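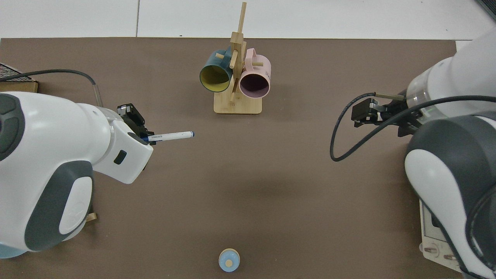

Jonas Baumgartner
Kitchen and small goods inspector, Andbridge building

Tabletop and kitchenware check, second floor, November 24, 2019

Hi all. You know the drill by now – I go down the sheet, I write OK or FIX or ASK next to each line, and then I ramble in the comments. If you only want the results, read the first word after each line and skip the rest (I won't be hurt). The sheet is the same one we've used since July, with the two lines that Zamon asked for stuck on at the end.

1. SURFACE AND MAT

1.1 Mat lies flat, no curled corners
OK. I ran my hand along every edge and nothing caught. I do like the brown one so much better than the old speckled thing, you can see crumbs on it!

1.2 Mat does not slide when pushed
OK. I gave it a good shove with both palms from the long side. It stayed put.

1.3 Loose small items put away
FIX. There was a marker on the mat again, the white one with the blue cap. I know, I know, it's a marker. But it rolls, and then it's on the floor, and then it's under somebody's shoe. Please find it a cup or a drawer. The cap was on tight when I tried it, so at least we're spared ink on the mat.

1.4 Table steady under load
OK. I leaned on it hard at each corner. No wobble, and the feet are all touching the floor.

2. MUG TREE

2.1 Stand does not tip when one side is empty
OK. I took the mugs off one at a time and left the heavier one hanging by itself. It leaned a hair and stopped. The square base does its job.

2.2 Pegs tight
OK, with a comment. The top peg turns if you twist it. It doesn't pull out, I tried pretty hard, but I'd like a drop of wood glue in there before the next round. Kemppainen has glue in the supply cabinet, second shelf.

2.3 Mugs free of chips and cracks
OK for both. I went around the rims with a fingertip and then held each one up to the window. The teal one with the yellow inside is my favorite mug in the building and I would have been very sad to write it up. The pink one passed too, printing and all.

2.4 Mugs hang by the handle with room between them
OK. They don't knock together when you lift one off. If anyone adds a third mug, please put it on a different side from the other two – I've had one crack on me that way at the Brarkley site and I swept up bits for a week.

3. DISH RACK AND PLATES
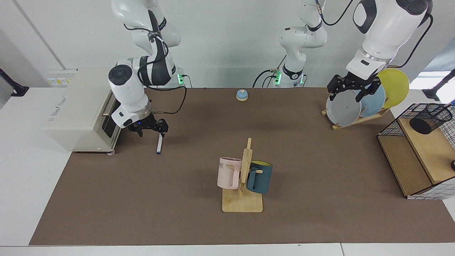
Item 3: gray, light blue and yellow plates in the wooden rack, with the bell on the same mat and the toaster oven at its left edge.

3.1 Rack joints sound, no splinters
OK. Light wood, smooth all over. I rubbed it with an old pair of tights, my grandmother's trick, and it didn't snag once.

3.2 Plates stand without sliding forward
OK. They tilt a little and they overlap, but each one sits down properly. I bumped the table with my hip (on purpose this time) and they rattled and stayed.

3.3 Plates free of chips and cracks
ASK. Gray is good. Light blue is good. The yellow has a fine line on the underside that could be a scratch in the glaze or could be the start of a crack. I couldn't feel it with a fingernail. Could somebody with better eyes than mine take a look and let me know? Until then please don't put anything hot on it.

3.4 Rack set back from the table edge
OK. I'd still like it a touch further in on the right. The yellow plate reaches out that way and it's the one I'm already fussing over.

4. SERVICE BELL

4.1 Dome secure, no sharp edge
OK. Dome is on firmly. It rings nice and clear, and I may have rung it more often than the sheet strictly calls for. Sorry to whoever was on the phone next door.

4.2 Bell kept clear of hot surfaces
OK. Please keep it well away from the oven.

5. TOASTER OVEN
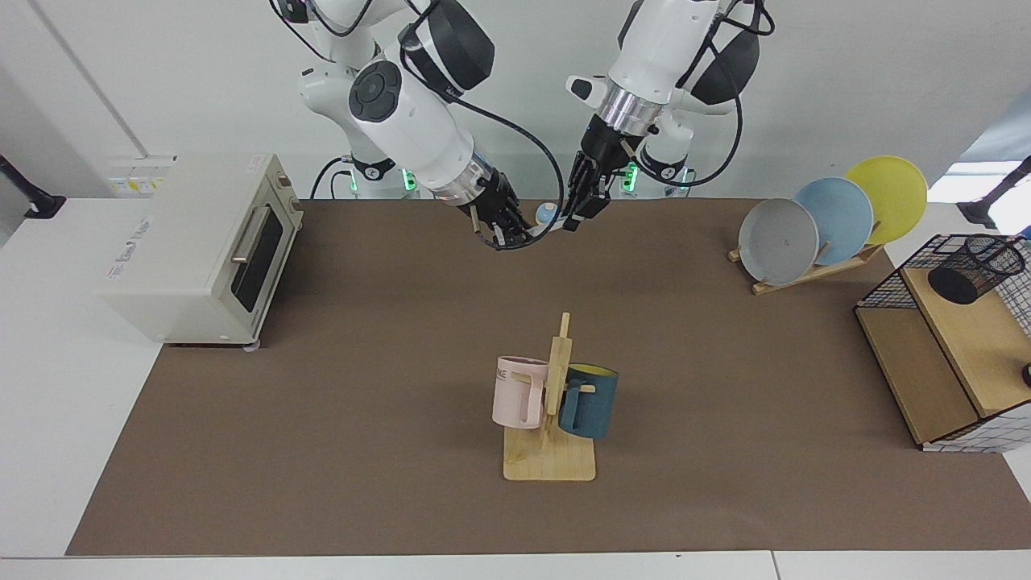 Item 5: toaster oven on the left of the table, door facing in toward the middle of the mat. Mug tree in front (items 2.1 to 2.4).

5.1 Door glass whole and clean
OK on whole, FIX on clean. There's a greasy smear along the inside bottom corner. Warm water and dish soap, with the oven unplugged and cold, and don't scrape at it with a knife.

5.2 Handle tight
OK. I opened and closed it until I got bored. No play in the screws.

5.3 Knobs turn and stop where they should
OK. Both of them. One is a bit stiff going back to zero, so turn it all the way and then check it.

5.4 Clear space around the oven when in use
FIX. The door faces the mat, so whatever is standing there is right where the heat comes out when you open it. Keep that stretch clear before you switch on. I've asked for a strip of tape on the mat so we stop guessing.

5.5 Label readable
OK. The sticker on top is still there. Don't peel it, please, even if it looks scruffy.

6. LINES ADDED FOR ZAMON

6.1 Item numbers match the list
OK. The mug tree is 176 and the dish rack is 182. They were swapped on my printout and I've corrected it in pen.

6.2 Sheet signed and filed
Signed by me. Filed in folder 19, at the front, behind the green divider.

STILL OPEN
Marker: needs a home.
Top peg on mug tree: glue.
Yellow plate: second opinion on that line.
Oven door: wipe the inside corner.
Tape on the mat: waiting for the roll to arrive.

If you fix one of these, write your initials next to it on the paper copy and I'll tick it off next time I'm up there. And if the yellow plate does have to go, tell me before you order another – Brarkley has a few spares in a box and I think one of them is close to the same color.

Jonas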